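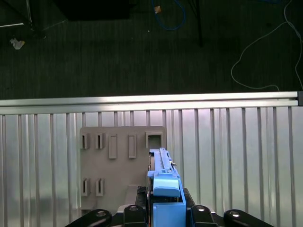 Second copy of our database: same building or other town?

Régis Langlois
2018-03-01

We have one PostgreSQL server in the hosting of Brzozowska, in their Lelthorpe building, and I must decide where the second copy will live. The database is 38 GB and grows slowly. It keeps the record of every part that we handle, with drawings and test results. A part like the long, narrow one in light blue plastic, with the little metal pin that sticks out on the right side, has one main row and many small rows attached to it, and people change these rows all day. If we lose one day of changes it is a very bad day for us.

Brzozowska offers me two possibilities. The first is a standby server in the same building, but in another room with separate power. The second is a standby server in their Plososwood building, which is in a different town. The price is nearly the same. The sales person told me that Plososwood is "safer", but he could not tell me what happens to the speed of writing. I read that with synchronous replication every commit must wait for the other side. When I ping Plososwood from our server I see 16 ms. Inside Lelthorpe it is less than one.

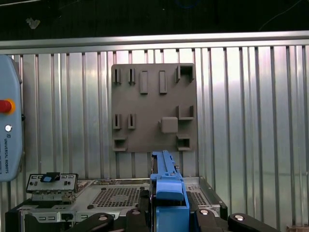

Blue plastic component and grey fixture panel

Our application is old and it makes many small commits, one after another, when somebody saves a form. I did not write it and I cannot change it much. At the moment saving is quick and the users are content. My questions are these. Is it reasonable to use synchronous replication to the other town? If not, how much can we lose when it is asynchronous? And must the standby have the same memory as the main server (16 GB)?

I would also like to know if somebody uses Imetti for the nightly backup — we have it already, but I never tried a full restore.

Remigiusz Śliwiński

Please do the calculation before you sign anything. Ping shows the time there and back, so each commit will wait at least 16 ms more. If one form makes 40 commits in a row, this gives 640 ms added to every save. Your users will notice it. Turn on statement logging for one hour on a normal morning and look how many commits one save makes. Then you have a real number for your case.

In your place I would take the Plososwood server and make it asynchronous. With a healthy line the delay is normally very short, often below one second, but nothing guarantees it. During a big import, or when the line is bad, it can grow to minutes. So you must watch it. Look in pg_stat_replication on the main server, and set an alarm if the standby falls behind.

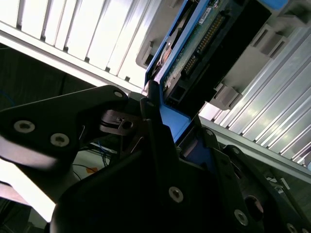 For the old application there is one more thing you can try. The setting synchronous_commit can be changed for a single transaction or for a single user. You could leave it on "local" for the ordinary forms and use the strict mode only for the test results, if these are written by a separate database user. I did this once with a program for invoices and it worked without touching the code.

About memory: the standby can be smaller for replaying the changes, but on the day of the failure it becomes your main server. I would buy the same 16 GB. Check also that max_connections is not lower on the standby than on the main one, otherwise it will refuse to start as a hot standby.

One warning. A standby is not a backup. If somebody deletes a table, it is deleted in Plososwood too, a moment later. Keep your nightly backup and store it in a place where the database server has no right to delete.

tomsk_b

just take the other town. same building is pointless if there is a fire or the network goes

Remigiusz Śliwiński

I would not say pointless. A second room protects from a broken disk or a failed power supply, and these come more often than fire. But for the same price I agree with the other town.

Régis Langlois

Thank you both. I counted the commits as you proposed and one save of the big form makes 38, so synchronous is finished for us. I asked Brzozowska for Plososwood, asynchronous, with the same memory. The restore from Imetti I will try next week on a spare machine — I will write here how long it took.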